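Girkitz Hand-Held Gripper Kit: Progress Report for August
Prepared by Ilze Paju for Trimosance

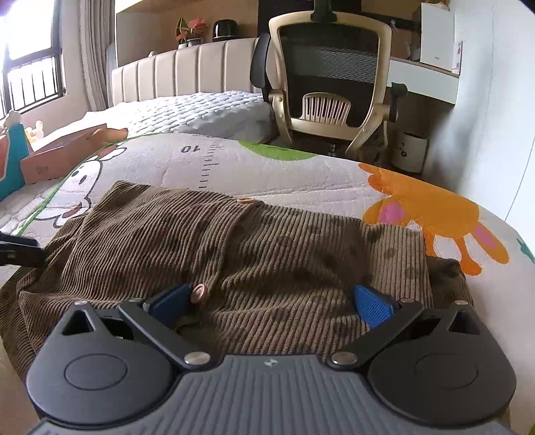
Corduroy garment on the quilted mat, gripper open over the lower button.

Where we stand

The review of the Girkitz kit is past its midpoint. The work plan calls for 40 home sessions of garment folding and 30 have been completed. The remaining ten are booked and we expect to finish them inside the current grant period. No extra money is requested.

Thick and ribbed fabrics

Corduroy was added to the garment list at Trimosance's request. The blue finger pads hold it better than we expected. Operators were able to pick up a single layer at a hem or flap in 93 percent of attempts, counted over all corduroy sessions. Most of the misses came at buttons, where the pads closed on the button and slid off before they reached the cloth. We now ask operators to come in from the side of a button and to keep the jaws wide until the pads are nearly touching the fabric. Thin cotton is still the weaker case. It bunches between the pads and two layers come up together.

Work surface

Sessions are run in ordinary bedrooms and living rooms, on whatever soft surface the household has. A quilted mat on the floor or a bed gives the pads something to press into. Bare tabletops were harder on operators' wrists and we have dropped them from the remaining sessions.

Wear and repairs

We have replaced 3 finger pads so far, all from the same unit. The edge of the pad lifts first and then the texture starts to go. Guerra supplied the spares within the month and did not charge for them. One unit also developed play in the left jaw. Tightening the pivot screw fixed it, but it came loose again two sessions later — we have asked Guerra whether thread lock is safe to use there and are waiting for an answer.

Operator comments

Weight is the main complaint. The body is wide, and people with smaller hands switch hands partway through a long session. Breaks are now built into the schedule. The opening and closing action was learned quickly by everyone.

Next period

Finish the ten remaining sessions, with at least half on thin cotton. Run one unit on the new pads from start to finish so that wear can be logged properly. Send Trimosance the cost per session, including spares, together with the draft recommendation on whether to buy more kits.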